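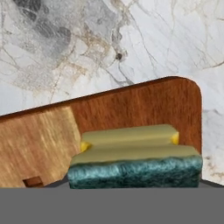
Winow-users mailing list
Subject: Re: [winow-users] Sponge task and the kitchen turnover rota
Date: 11/9/21

Replying to the points in order, with the original trimmed. Written from the Lavirel side, where we run the turnover of almost 300 serviced flats and have been testing the counter-cleaning task in Winow before anything goes near a real kitchen.

> We look after housekeeping at the Ghiță building and have
> been asked to comment on the Kavby trial plan. Three
> questions from the staff.
>
> 1. The plan says the arm does "counters". Does that include
> moving what is on the counter? At present that is half the
> job. The wiping itself is quick.

No. In the current task definition the arm picks up the sponge, wipes the reachable part of the worktop and puts the sponge back. Toasters, boards and anything else left out are treated as fixed obstacles, and the planner keeps a margin round them. The strip behind a toaster will therefore not be wiped unless a person has moved the toaster first. The plan should say "open worktop" where it says "counters", and I have asked for the wording to be changed.

In practice the person on the turnover clears the worktop, starts the arm, does the bathroom and comes back to check. The order of work in the flat changes as a result. On the present sheet the kitchen comes last, and that will have to be turned round.

> 2. Who is responsible for a missed patch? Our supervisors
> sign for the whole flat.

This is the weakest part of the plan. The simulator log records which cells of the worktop the sponge passed over. It does not record whether they are clean, and it should not be used as if it did. Over 3304 simulated runs in August, 217 ended with the sponge dropped or not picked up at all. Those are easy to detect and the arm stops. A run that finishes normally but presses too lightly at the rounded front edge looks the same in the log as a good one.

My view is that the supervisor's signature should go on covering the flat as a whole, with a separate line on the sheet for "arm run finished / arm run stopped", filled in by whoever was there. If inspection then finds a patch, at least we know which pass to look at. I would object to the log being used to score individual staff. It was not designed for that and the timings include waiting. 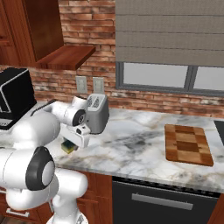 Winow kitchen model, wide view: sponge in the gripper, toaster behind, cutting board to the right.

The cutting board in this layout is worth a look by anyone who does turnovers. It lies flat and at an angle, and the keep-out margin is a plain rectangle drawn square to the wall, so the area given up is larger than the board. If your staff can tell us where boards are normally left by guests, we can set up the test layouts to match. We have been guessing.

> 3. The plan takes 2 people per floor down to one. Is that
> based on the simulation?

It is not, and I would like to know where it came from. The simulation gives a time for the arm's part of the job. It says nothing about clearing, checking, rinsing the sponge or carrying supplies between flats, and those stay with people. Rinsing is missing from the model altogether: the task starts and ends with a sponge that is assumed fit to use. Lifting and bed-making need two people for reasons that have nothing to do with kitchens.

What I can support from the figures is a trial with the rota unchanged, one floor, timed by the staff themselves on paper. Kavby have the task sheet template. If the hours come down, there is something to discuss with the people who work them – before that there is only an estimate from a model with one kitchen in it.

Two smaller items:

- Training. The draft allows one session on stopping and restarting the arm. Night cover is missing from the list of attendees and should be on it.

- Sponge holder. The wooden tray in the model has raised sides and the fingers come down close to them. If Ghiță uses something shallower by the sink, please send the inside measurements in millimetres, plus the height of the back panel.

The revised task definition will go into the shared folder under the same file name as before. Comments to the list please, as the supervisors at the other buildings read it too.

Lavirel, turnover planning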